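How does the scoring work in the Takgate pageant final?

My niece made the final 25 of the Takgate pageant and we are over the moon! It's my first pageant ever, so I'm lost. Do the prelim scores carry over,

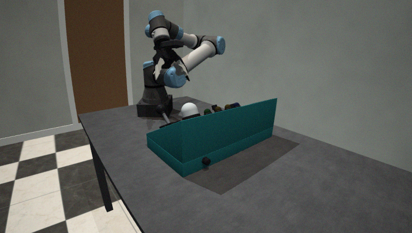

or does everybody start from zero on the night? Also, is the evening gown round worth more than the interview?

Congrats to her!! They start fresh. Prelims only decide who gets in. Interview counts most, gown next, and I love that they do it that way.
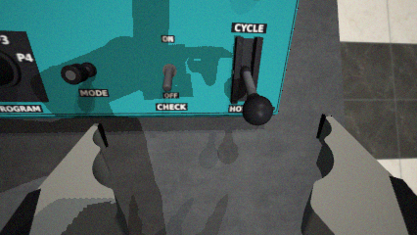 Agyeman Hall seats 1262, one reply adds, and family tickets go fast, so get yours early in September. Bring a sign, the crowd gets so loud!

not sure but I think Breven pageant is different, they carry over half

Contact us | © Brarell Community Help | Back to top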